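Home | Chapters | Glossary | Sign in
We use cookies to remember your place in the text. Accept

Chapter 7: The Guest Vanity

Amenities are set after the basin and mirror are finished. Packets are stacked in the tray with one face up, and wrapped soap is handled by its edges.

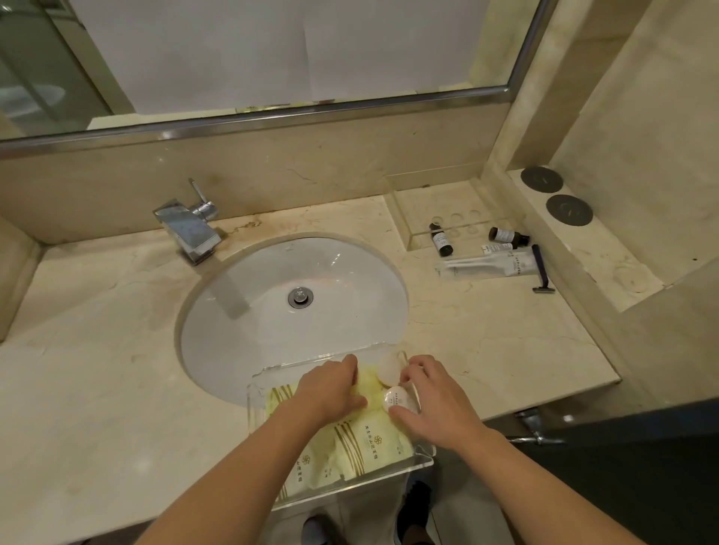

Marble is calcareous and etches on contact with acid — descalers suited to chrome must be kept off the stone. Use a neutral cleaner.

Related
Chapter 6: Glass and Mirrors
Chapter 8: Linen Colour Codes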